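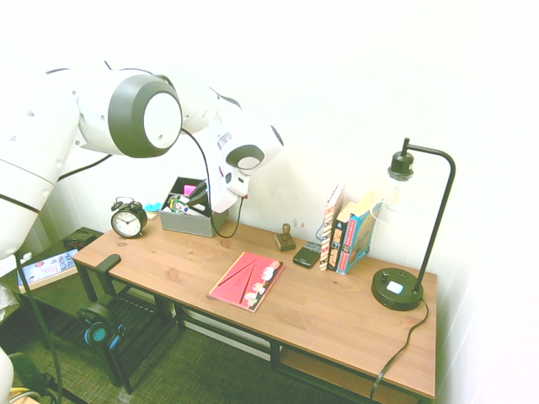
Margit Medve
Staff Writer, Office of Student Life

Desk organization is the subject of a 14-page guide issued to residents by the housing office. Its author, Honeylyn Cruzado, favors one open fabric bin for markers and small supplies. "Drawers hide things – people then buy them twice," she said. She keeps a twin-bell alarm clock on the desktop and advises residents to do likewise. "A phone can lie on the desk, but it should not be the clock." The office printed 700 copies.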